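Selano Rice Steamer, 12-Portion Model: Equipment Review

Prepared for the Skomarthorpe Community Kitchens newsletter

The Selano is an electric steamer intended for sticky rice, leaf-wrapped parcels and steamed buns. It was bought to replace two stove-top pans at the Skomarthorpe kitchen and has been in regular use since July. In that time it has produced 1,281 portions, most of them glutinous rice wrapped in banana leaf and served at the midday meal.

The unit consists of a water tank, two perforated trays and a domed lid. Soaked rice placed in the lower tray is ready in 23 minutes. Parcels take longer – about 40 if they are tightly tied – and should be turned once. The grains keep their shape well, and the bottom layer does not become waterlogged, a frequent complaint with the Drurner steamer that the kitchen used previously.
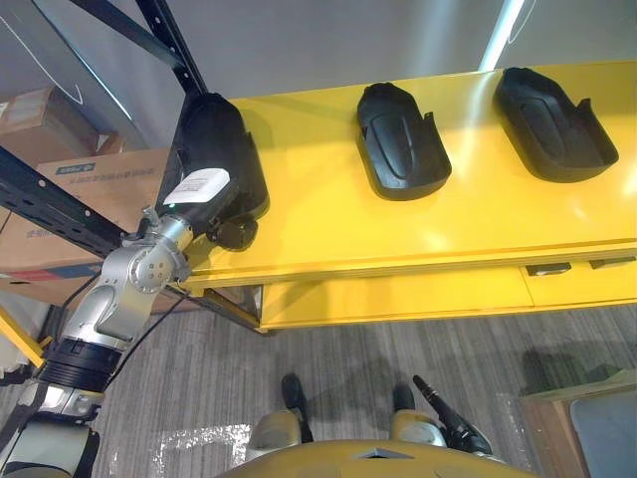 The upper tray is less satisfactory. Rice cooked there is drier than that in the lower tray, and staff now reserve it for buns and vegetables. The tank must also be refilled during any session of more than an hour. The filling spout is narrow, and a small jug is needed to avoid spills.

Cleaning is straightforward. Both trays may be washed in a dishwasher, although starch left overnight in the perforations has to be soaked off. The lid seal should be removed and dried separately. The instruction booklet covers this poorly, and its table of cooking times omits black rice altogether.

At £106 the Selano costs more than the comparable Chung model, which has a single deep tray and no timer. For kitchens that cook only loose rice, the Chung is adequate. Those preparing wrapped rice in quantity will find the wider trays of the Selano worth the additional expense.

Rating: four out of five. Recommended for kitchens serving parcels or buns at least twice a week. Replacement seals are sold separately.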